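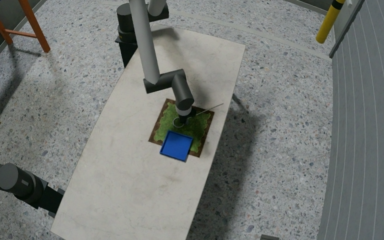

Section 4. Setting up a young person's record in Ralham

4.1 Before you begin

Ralham is the record system used in all Wellitz residential homes for children and young people. A record must be opened before the young person's first overnight stay. You will need:

The signed placement agreement
The name and phone number of the assigned caseworker
The health and allergy form (Form 42)
Your own staff login

Shared logins are not permitted. If your login has expired, contact Ariel Lumbao in Records Support.

4.2 Opening the record

1. Sign in and select Homes, then the name of your home.
2. Select New Record. Enter the young person's legal name and, in the second field, the name he or she prefers to use. The preferred name appears on all daily screens.
3. Enter the caseworker's details exactly as they appear on the placement agreement.
4. Copy the allergy information from Form 42. If there are none, enter "None reported." Do not leave the field blank.
5. Assign a key worker from the list. Only staff who have completed safeguarding training are shown.
6. Select Save as Draft.

Caution: A draft record does not send alerts to night staff. Until the record is approved, medication and allergy details must also be written in the handover book.

4.3 Approval

1. The home manager opens the draft and checks it against the paper forms.
2. The manager selects Approve, or Return with a comment.
3. Once approved, the record is visible to the day and night teams.

Note: The Carkby home has two managers on rotation. Either may approve, but the same person may not both create and approve a record.

4.4 Activities and consent

1. Open the Activities tab and select Add Consent.
2. Record consent separately for trips, swimming, and photographs – a general consent is not accepted.
3. For group events, enter a short summary of up to 700 characters. Do not name other young people in the summary.
4. Ask the young person whether he or she would like to add a comment. Comments are entered in the young person's own words and are not corrected.

Caution: Files over 100 MB cannot be attached. Send larger files to Rizwan Shaikh through the Munshi secure mailbox, never by personal e-mail.

For transfers between homes, see Section 5.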